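Week 3. Sunk costs, and why it is so hard to walk away

Welcome back, everyone. Last week ran over and I promised the notes would be fuller this time, so please forgive the length. Read them before class if you can, and if you can't, read the part on Cisteck at least, as we'll be leaning on it for the whole first half.

The basic idea

A sunk cost is money, time or effort that has already been spent and can't be gotten back, whatever you decide next. The textbook rule is short: leave it out of the decision. Look at what each choice will cost you from today forward, look at what each choice will bring you from today forward, and pick the better one. Most of you nodded at this when it came up in the first week, and most of you (I say this fondly) will break the rule before the month is over. I broke it in March, over a set of garden chairs I had half sanded down and had come to hate.

What makes the rule slippery is that the past does tell us things. If a project has gone badly, that is useful news about how it may go in the future, and you'd be silly to throw that news away. So keep two things apart in your mind: what the spending taught you, which still counts, and the spending itself, which doesn't.

The Cisteck case

Cisteck was a small firm making control panels for commercial laundries. It set out to build its own billing software and handed the job to an outside shop, Prilen. The plan was to be finished in a year. At the end of that year the software could print an invoice but couldn't take a payment, and Prilen asked for more money to go on.

Meanwhile a ready-made package from Kivgate had come on the market. It did nearly everything Cisteck wanted, and the license was $3000, paid once. Finishing the Prilen version would have cost a good deal more than that, and everybody in the room knew it. They went on with Prilen anyway. The minutes of the meeting (the short version is in your reading pack) are worth going through slowly, pencil in hand. Notice how often somebody says "after everything we've put in," and how seldom anybody mentions Kivgate by name.

I used to teach this as a story of foolish people, and I've changed my mind. They had told their own customers the software was coming. They liked the programmers. The manager who had signed the first contract was well thought of and was sitting right there at the table. Each of those is a real pressure, and a person could feel all of them at once without being a fool. Still, only the promise to customers had anything to do with the future costs and benefits, and Kivgate's package would have kept that promise sooner.

The Peltonen comparison

Peltonen, a bakery supplier, got into a similar spot with a second warehouse and got out of it again. Before any work began, the owners wrote down 2 conditions under which they would stop, and put the paper in the same folder as the lease. When the first condition was met they stopped. They grumbled, and one of the owners apparently still drives past the building to look at it, but they stopped.

Setting the conditions early matters because at that point you have nothing to defend. Later on, every sign of trouble gets argued with – and the people doing the arguing are usually the ones who know the project best, so they're good at it.

A few words on the other side

Some writers think the whole business is overblown, and you should give them a fair hearing. Sticking with things can build a reputation for finishing, and that may be worth money. Quitting has costs of its own, such as penalties in a contract, and those belong in the sum because they lie ahead of you. A person who drops every project at the first bad week will never find out what the second week was like. My own view is that these are good reasons to count carefully, and that none of them is a reason to count the money already gone.

For next time, bring half a page on something you kept going with for too long. It can be small. Write down what you had spent, what was still ahead, and which of them you were thinking about when you made up your mind.
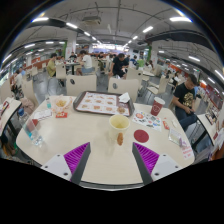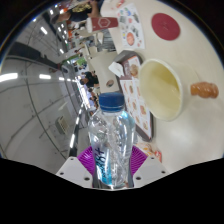 A student wrote in after the last session that the rule seemed fine for firms but cold for people, and that finishing a dull degree in its final term surely made sense however much had gone into it already. It does make sense, very often, and the rule agrees: with one term left, the cost ahead is small and the whole degree is waiting at the end of it. The years behind you needn't come into it at all. We'll start with that one next time, before we open the Cisteck minutes.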